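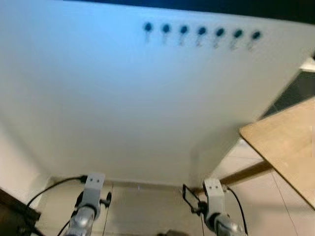

**Stisard demonstration cell – pre-session safety check**

January 22, 2021
Checked by: Anel Le Roux
Operator for the session: Faustino Aguirre
Second person: Anathi Coetzee
Task: hand-guided and remote demonstrations at the curved white panel

Mark each line OK, FIX or N/A. A FIX in section 1 or 2 stops the session until Petronella Potgieter has signed it off. Comments go under the line they belong to.

## 1. Stops and power

- [x] Emergency stop at the operator's seat cuts both arms – **OK**
- [x] Emergency stop on the second person's side cuts both arms – **OK**
- [x] Arms hold their position when stopped – **OK**
 - Left arm sags slightly at full reach before the brake takes hold. Same as the last check and within the limit. Keep hands out from under it.
- [x] Reset needs a key and a button press – **OK**
- [ ] Spare key in the lock box – **FIX**
 - Key was in the drawer under the Naidoo controller. Returned to the box and the line left as FIX so that Petronella sees it. She signed at the bench before we started.

## 2. Hand guiding

- [x] Force limit set to the teaching value, not the playback value – **OK**
- [x] Speed limit at 20 per cent – **OK**
- [x] Arm goes stiff when the guide button is let go – **OK**
 - Tested 3 times on each arm.
- [x] Operator has no rings, lanyard or loose sleeves – **OK**
- [x] Gripper fingers checked for sharp edges – **OK**
 - A burr on one right finger was filed back. Run a gloved finger over it again before the next session.

## 3. Remote control

- [x] Hand controllers paired to the correct sides – **OK**
 - Check this by moving one at a time. The labels have worn off and the colours look the same under the ceiling lights.
- [x] Delay between hand and arm acceptable – **OK**
- [x] Arms stop when the link is dropped – **OK**
 - Pulled the plug with both arms moving slowly. They stopped at once. Recording also stopped and the file was saved.
- [x] Operator can see the panel and both wrists in the head camera view – **OK**
 - All seven blue dots were in view at the start position, with both wrists below them. If any dot is missing, reset the head tilt before recording. Do not move the panel to suit the camera.

## 4. Wrists, brackets and cables

- [x] Grey brackets tight on both wrists – **OK**
- [x] Cables have enough slack for a full wrist turn – **OK**
 - The black cable on the left loops up toward the bracket. Watch it when the wrist rolls outward. Chantelle Mokoena wants a clip fitted there by May, and I agree.
- [x] No cable caught between wrist and bracket – **OK**
- [ ] Black attachment beside the right bracket secure – **FIX**
 - Slight play when pushed by hand. Tightened and rechecked with Anathi, no movement after that. Add it to the weekly list.

## 5. Panel and work area

- [x] Panel stable when pushed lightly at the lower edge – **OK**
- [x] Floor tiles clear and dry where the second person stands – **OK**
 - Mopped in the morning. Walked over it in work boots, no slipping.
- [ ] Wooden board to the right of the panel outside the arm's reach – **FIX**
 - The corner points in toward the work area. At full sideways reach the right wrist came closer than our 30 cm rule allows. We set a software limit on that side for this session. The board should be moved before anyone teaches a wide stroke.
- [x] Walkway behind the operator open – **OK**
 - Empty Kivik carton flattened and taken out.
- [x] Stilamano trolley parked with wheels locked – **OK**

## 6. During the session

- [x] Second person stays within reach of a stop the whole time – **OK**
- [x] Operator calls "teaching" before taking hold of an arm, and "clear" after letting go – **OK**
 - Faustino forgot "clear" on the first run. Reminded, good after that.
- [x] Nobody reaches between the arms while the remote link is live – **OK**
- [x] Break taken every 30 minutes – **OK**
 - Please keep to this. Hand guiding at panel height is hard on the shoulders, and tired operators start leaning on the arm. The force log shows it clearly.
- [x] First playback of each new demonstration at reduced speed, everyone behind the line – **OK**

## Still open

1. Move the wooden board or shorten it – Petronella to decide.
2. Clip for the left cable – Chantelle.
3. New labels for the hand controllers – Anathi, 2 sets, one to keep spare.

Software limit on the right side stays on until item 1 is closed. Do not clear it from the operator's screen.

Signed: A. Le Roux
Countersigned: P. Potgieter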